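Equipment Review: Koder Compact Game Controller

The Koder Compact was evaluated over a period of nearly 50 hours of play by the hardware desk of the Bondthorpe Games Library, which lends consoles and accessories to its members. The unit was purchased at the regular retail price. Koder had no part in the review.

The controller is intended for players with smaller hands. The grips are short, the triggers are light, and the face buttons sit closer together than on the Kerby Standard, the model the library currently lends. Adult reviewers found the spacing cramped in fighting games but comfortable in platformers and puzzle titles.

Wireless pairing was completed without difficulty on both test consoles. The directional pad is accurate, and diagonal inputs registered as expected. The analog sticks are less satisfactory. The left stick developed a slight drift after 40 hours, which recalibration reduced but did not remove. The Gajdoš Mini, reviewed last year under the same procedure, showed no drift.

The rear of the controller carries 2 programmable buttons. They can be assigned without a computer, although the printed instructions for doing so are unclear and should be revised.

The Koder Compact received a score of 81 out of 100. It is recommended for family lending and for younger players. Members who play competitively are advised to consider the Gajdoš Mini.

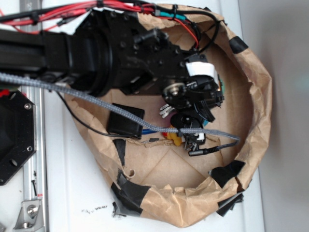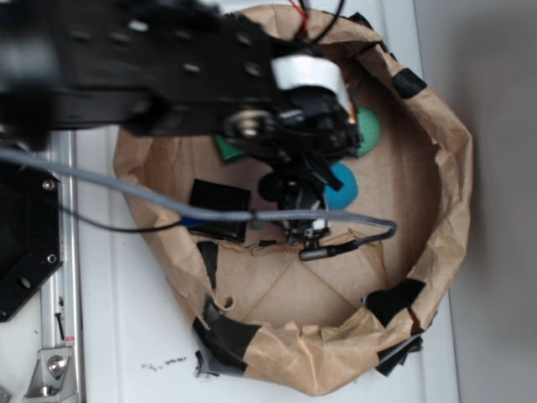
Black gripper over brown paper, in both views.

Bondthorpe, March

Controllers may be reserved at the lending desk for a period of two weeks. Returned items must include the charging cable.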